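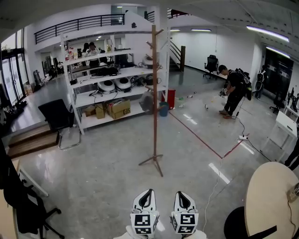
Magazine > Technology > Visits

2 min read

On September 28, 2019 the robotics firm Zovgate opened its hall to visitors, and 16 of us came. I expected big machines behind a fence. The work we saw was smaller: hand-held grippers, a coat rack, and people who repeat one household task with much patience.

"We have 299 recordings of this task already," said Rosalie Hauser, who guided us. "In April we had 19."

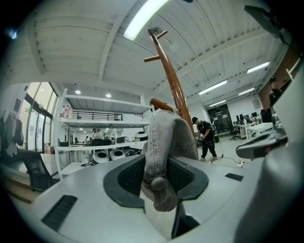

Gray fabric between the jaw pads, at the pole of the coat rack.

Cloth is difficult, she explained, as it takes a new shape with every touch. I asked when a robot could hang my own jacket. She thought a little and said she would prefer to invite me again next year.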